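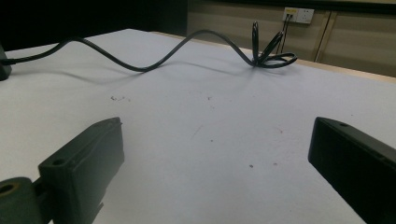 *A white tabletop, seen from low down.*

# How does milk turn into yoghurt?

Milk is runny. Yoghurt is thick enough to stand a spoon in, and it tastes a bit sour. Plain yoghurt can be made from milk and one other thing, which is a spoonful of older yoghurt. The change is made by living things far too small to see.

## Tiny helpers

The living things are called bacteria. Some kinds of bacteria can make you ill, but many kinds are harmless and a few are very useful in the kitchen. The ones that make yoghurt are useful. A spoonful of live yoghurt holds millions of them.

Bacteria need food, just as you do. Milk has a sugar in it called lactose. You may not notice it when you drink milk, because lactose is much less sweet than the sugar you put on cereal. Yoghurt bacteria eat lactose. As they eat it, they make something called lactic acid.

Acids taste sour. Lemon juice is sour because of an acid, and so is vinegar. Lactic acid is gentler than either of those, but it is the reason plain yoghurt makes your tongue tingle.

## Why it goes thick

Milk also has protein in it. The main milk protein is called casein (say "kay-seen"). In fresh milk, the casein floats about in tiny clumps that stay apart from each other, so the milk pours easily.

When there is enough lactic acid in the milk, the clumps start to stick together. They join up into a kind of net, and the net goes all the way through the pot. Water and fat get caught in the holes. Now the milk can't slosh about any more – it has set.

If you dig a spoon into a pot of yoghurt and leave it in the fridge overnight, you will often find a pale, yellowish liquid in the hole. That liquid is called whey. You broke part of the net, and some of what it was holding leaked out. You can stir it back in or pour it off.
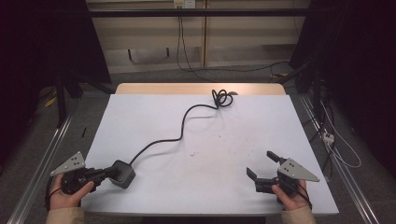 **Can you make yoghurt from any sort of milk?**

Cow's, goat's and sheep's milk all work well, and so does buffalo milk. Sheep's milk gives a very thick yoghurt because it has more protein in it. Soya milk will set too, although it uses a different protein. Oat and rice drinks have very little protein, so they stay thin unless the maker adds something to thicken them.

## Making a batch

Gönül Yüksel makes yoghurt in a small dairy in Mellor and sells it under the name Rokia. She fills 234 pots in a batch. These are her steps.

1. **Heat the milk.** She warms it to 85 degrees Celsius and keeps it there for half an hour. The heat kills off unwanted bacteria. It also changes some of the other proteins in the milk so that they can join the net, and the yoghurt comes out thicker.
2. **Cool it down.** The milk has to drop to 40 degrees. If she added the yoghurt bacteria while it was very hot, they would die.
3. **Add the starter.** The starter is a little yoghurt saved from the last batch. She stirs it in gently.
4. **Keep it warm.** The pots go into a warm cupboard for six hours. They must not be shaken, as that would break the net while it was forming.
5. **Chill it.** Cold slows the bacteria right down. They go on making a little acid in the fridge, which is why an old pot of yoghurt tastes sharper than a new one.

You can make yoghurt at home with a grown-up in much the same way. Hot milk can burn you badly, so let the adult do the heating and pouring. A clean, wide flask with a lid will keep the milk warm enough.

## What if it goes wrong?

Sometimes home-made yoghurt stays runny. The milk may have been too hot when the starter went in, or the flask may have cooled too quickly. The starter might also have been the wrong sort. Look on the pot for the words "live" or "active cultures". Yoghurt that has been heated after it was made has no living bacteria left to do the job.

If your yoghurt smells bad or has fuzzy spots on it, don't taste it. Throw it away and wash everything well before you try again.
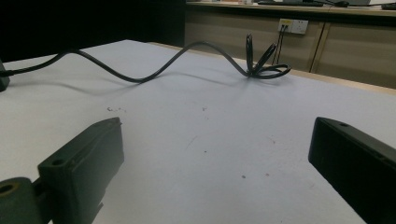 *White tabletop with a light wooden strip at its edge.*

## Words to know

**Bacteria:** very small living things, each made of a single cell.

**Casein:** the main protein in milk.

**Lactose:** the sugar found in milk.

**Lactic acid:** the sour substance that yoghurt bacteria make.

**Starter:** a small amount of live yoghurt used to begin a new batch.

**Whey:** the thin liquid that separates from yoghurt.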